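Keep the Plastic Fruit

My neighbor Hsin-yi Chiu wants to throw away her children's play fruit, and on Wednesday I told her she is wrong. I bought our first pieces in Turnbridge in 2000 and they are still in use. A child who sets a table with toys is practicing something real. She decides what goes together, what goes in a line, and what must wait. I do not think a screen teaches this so well - at least it did not in my house.

You also do not need a big set. Two or three pieces and one small cup are enough for a whole afternoon.

A strawberry, an orange and a pear on a white table, with a pale teal cup-like piece:

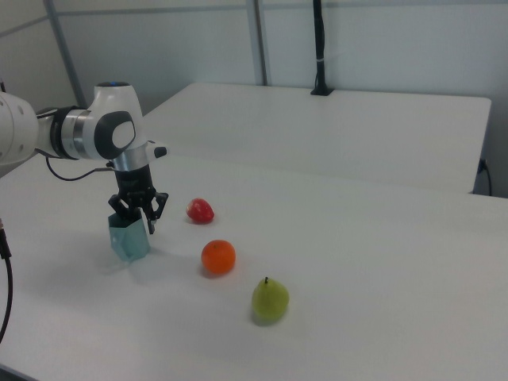

What I Would Give Away First

The toys with batteries.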